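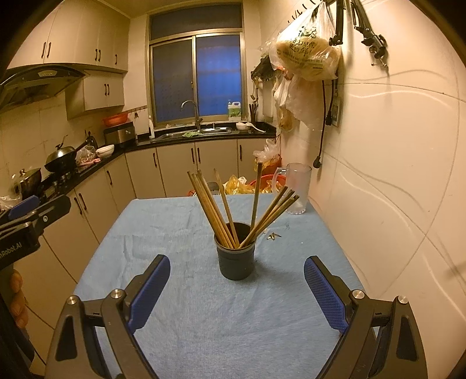

Food and Table Customs, Week 3: Who Eats First?

Notes by Burgi Camenzind

Hi all. A few of you asked for last week's talk in writing, so I typed up my notes and filled in the parts where I got carried away and skipped ahead. Read these before our next meeting and bring your table diary with you (more on that at the bottom).

Where we left off

Last time we looked at what people eat with. Hands, spoons, chopsticks, the fork that showed up so late in most of Europe and got laughed at when it did. I said then that the tool matters less to me than the rules that grow up around it, and I want to stick with that today, because I love this stuff!

Take chopsticks. In much of East Asia you don't stand a pair upright in a bowl of rice, because it looks like the incense at a funeral. You also don't pass food from your sticks to somebody else's, and in Japan the reason is again tied to funerals. A child learns both of these long before anyone explains them. Mom gives you a look, you stop, and maybe ten years later you find out why. Most table rules get handed down that way, with a look.

Small differences are worth noting too. Chinese chopsticks tend to be long, with blunt ends, and that makes sense if the dishes sit in the middle and everybody reaches. Japanese ones are usually shorter and come to a point, and people often have a pair of their own at home. Korean ones are very often metal, and they come with a long spoon, which you use for the rice and the soup. Three neighbors, three sets of habits. If you grew up with one of them, the other two probably feel a little off in your hand.

Serving order

I grew up in a house where my grandfather was served first and my grandmother ate last, standing up half the time. I thought this was just how she liked it. When I started reading for this course I kept running into her, in one book after another, in places she had never been.

So, serving order. When you watch a meal, try asking who gets the first plate, who gets the best piece, and who gets to start. Those can be three different people! In a lot of families the oldest person has to pick up a spoon before anyone else can, even if the kids already have food in front of them. At a formal dinner in this country, people often wait for the host. At my sister's house the baby eats first and the rest of us eat whatever is still warm.

The best piece is my favorite one to look for. Sometimes it goes to the guest, and then the guest has to turn it down once or twice before taking it. Take it too fast and you seem greedy, refuse too hard and you've hurt somebody's feelings. I got this wrong for a whole summer when I was boarding with a family in Gretville. I kept saying no thanks to the second helping, and I meant it, and the cook thought I hated her dumplings. (I loved her dumplings.)

Shared dishes and single plates

We ran out of time here, so I'll go slower.

When food comes in shared dishes, everyone can see what everyone takes. You have to keep an eye on the others, leave enough, and not dig around for the good bits. When food comes already on your own plate, all of that deciding has been done in the kitchen, and the question becomes whether you finish it. I think that's why so many of us who grew up with single plates were told to clean them, and why some people from shared-dish homes were told to leave a little. An empty serving bowl can tell the cook there wasn't enough.

One of you brought up buffets, and I don't have a good answer! They're shared, but you walk off with your plate and sit down somewhere else. Let's talk about it.

A warning while I'm at it: be careful with sentences that start "In China, people..." or "Italians always...". Rules change by region, by age, by how much money is around, and by whether it's an ordinary supper or a holiday. Write down who told you, where they grew up, and what kind of meal they had in mind.

Your table diary

Pick 3 meals with other people at the table. For each one write down:

Who sat where, and did anyone choose the seats
Who was served first and who started eating
What was shared and what wasn't
Any rule somebody broke, and what happened next

Half a page per meal is plenty. Please don't tell people what you're looking for until afterward, or they'll all sit up straight and act like company is coming. Change the names if the family would mind.

If you live alone, a lunch counter or a break room works fine. So does a meal you remember well, just mark it as remembered.

Diaries are due at the start of class on 20/02/2021. Late ones go in my mailbox, and please put your name on the first page this time.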